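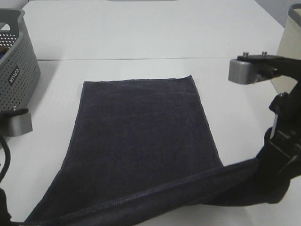 Towel folding gets its own rule book

Anyone who has tried to fold a fitted sheet will have some sympathy for the people at Jotano, who have spent a good part of the year working out how a two-armed robot ought to behave around a pile of household linen. Their guide to good practice came out in September, and it is a friendlier read than you might expect from a document with 63 clauses in it.

The guide was written with Ratanaporn, the commercial laundry in Skustasdale, and it deals with the ordinary business of folding towels at a table (sheets, we're told, will have to wait their turn). A good many of the clauses are about grip. A towel should be held by its corners, close to the hem, and the grippers should let go if the cloth pulls tight between them. Dark fabric gets a section to itself, as a navy towel against a black gripper can be awfully hard to make out, and the guide asks that operators check both corners by eye before a fold carries on.

There's plenty on housekeeping as well. Tables should be pale, matte and wiped down at the start of each shift, cables should be kept clear of the cloth, and baskets should stay in the same spot all day and be labelled on the front. Staff are asked to keep their hands off the table while the arms are moving, and there must be a stop button within reach of each of the 2 places where a person would normally stand.

The rules were tried out over 1,900 folds at the Skustasdale laundry, and 1,655 of those were finished without anyone having to step in. The rest were stopped by hand and written up, and several of the clauses on slipped corners were reworded afterward.

Ramden, which runs a linen service for care homes, plans to follow the guide at its own folding tables this winter. Copies are free from Jotano, and comments on the wording are welcome until the end of November.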